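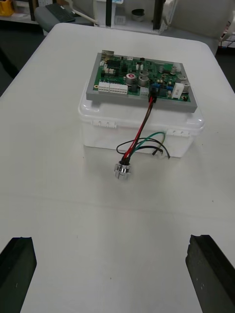

Draft Practice Note 8: Handling of Populated Circuit Boards and Wire Harnesses by Two-Arm Robot Cells

Print this page | E-mail this thread
Search the forum: enter keywords

Posted by Ghumman_Standards, Sep 24, 2022

Members are invited to comment on the draft practice note before it goes to the editing group in November. The draft applies to cells in which two arms share one table and handle a board and its wiring at the same time. It does not replace the risk assessment each site is already required to keep.

The principal clauses are as follows.

8.1 The board shall be supported so that it cannot shift when a connector is pressed or pulled. Resting the board on a container is permitted during setup only.

8.2 A harness shall be gripped by the connector housing. Gripping by the wires is not permitted at any speed.

8.3 Where both arms are inside the shared zone, one arm shall be assigned as holder and the other as mover. The assignment shall be written in the job sheet and shall not change during a cycle.

8.4 Closing force at the fingers shall not exceed 40 percent of the rated value until the site has recorded 30 consecutive cycles without a dropped or misaligned part.

8.5 Persons shall remain outside the marked floor line while either arm is enabled.

Comments should give the clause number first.

Posted by flurnton_cell2

8.2. We support this clause with one change. Several of the harnesses handled at Flurnton end in a round metal fitting with no housing to speak of. The text should read "by the connector housing or rigid end fitting." As drafted, a strict auditor would find us out of compliance on every one of those parts.

8.3. We cannot support this clause. In connector work the roles change by necessity. One arm presents the plug, the other steadies the wires, and at the point of insertion the first arm becomes the holder.

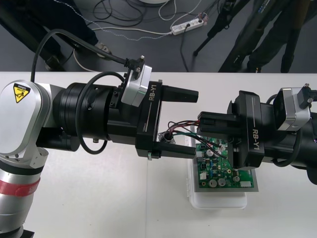
A fixed assignment would oblige us to split a single insertion into two jobs and to release the part between them. In our view a release in mid-task carries more risk than a planned change of role. We propose that changes be allowed where they are listed in the job sheet and both arms are at zero speed when the change is made.

Posted by Fidier_QA

8.3. We disagree with the previous poster. The zero speed condition is reasonable on paper, but it depends on both controllers reporting the same state at the same moment. During our last internal review we found 22 job sheets in which the role change was listed and the stop was missing. The fixed assignment is easier to check, and a new operator can understand it without training.

8.1. Please define "setup." Our technicians read it to include all teaching and all trial runs. That could cover several weeks.

Posted by Ghumman_Standards

8.1. Noted. The editing group will be asked to limit setup to work done before the first recorded cycle.

8.2. The wording "or rigid end fitting" is accepted.

8.3. Both positions will be forwarded. Members with recorded data on role changes are asked to send it by the forum's file exchange.

Posted by raludent_maint

We wish to raise a matter that the draft omits entirely. There is no clause on cable routing. At Raludent the most frequent cause of an unplanned stop is a cable, belonging either to the arm or to the fixture, that crosses the path of a joint. We suggest a new clause, 8.6, in these terms:

"All fixed cables within reach of either arm shall be tied back or guarded. The full travel of each joint shall be checked at reduced speed after any cable is added, moved or replaced. The check shall be signed and dated."

We would also ask that floor cables and power strips be covered by the same clause. They are commonly left to the general housekeeping rules and are then inspected by no one in particular.

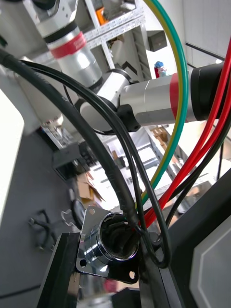 Posted by Fidier_QA

8.6. Supported in principle, but the signature requirement is excessive. Cables on a trial cell may be moved several times in one shift. An entry in the cell log should be sufficient, with a signature at handover.

Posted by raludent_maint

8.6. We can accept a log entry, provided that it names the cable and the joint checked. An entry reading "cables OK" should not satisfy the clause.

Posted by flurnton_cell2

8.6. Agreed on the log entry. Floor cables should have their own clause, as the persons responsible for them at our site are in a different department. Our objection to 8.3 stands.

E-mail this thread | Print this page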